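Home | Ask | Browse | Kitchen | Sign in

Can I save beans that won't get soft?

isteo_eater
I soaked a bag of black beans for 5 hours, then simmered them for over 2 — and they're still like gravel. I put the tomatoes in at the start, if that matters. I bought them at Wosura Market and the bag had no date on it. Dinner is supposed to be at 7 and I have people coming. Help!

gesstead_gardener
It's the tomatoes! Acid keeps the skins tough, so save them for when the beans are almost done. For tonight I'd stir in a tiny pinch of baking soda (really tiny, or it tastes like soap), put the lid on and keep going. If you own a pressure cooker, use that instead. They could be old beans too, and old ones can be stubborn no matter what you do. I did this with a huge pot of chili once and we ate it at ten at night.

caceresbound
just use canned

potluck187
I'd fish out a cupful, blend it and call it soup. Next time soak overnight with a spoonful of salt in the water — my grandmother would disagree, but mine come out creamy every time.

Comments (2)

isteo_eater: Pinch of soda plus another hour did it. Bit mushy, all gone though!

gesstead_gardener: Yay! Mushy is fine under cheese.
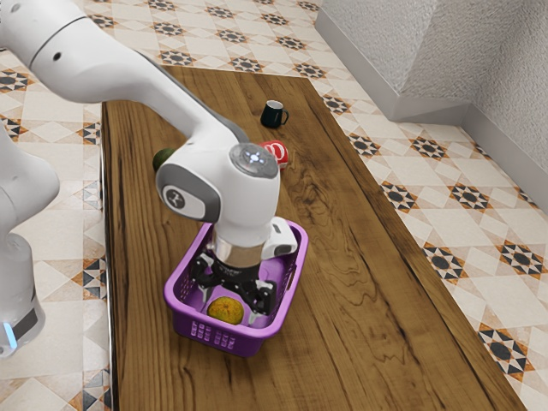

Gesstead, October

Still hunting for a good way to freeze the leftovers, if anyone has one. Mine always turn watery after I thaw them.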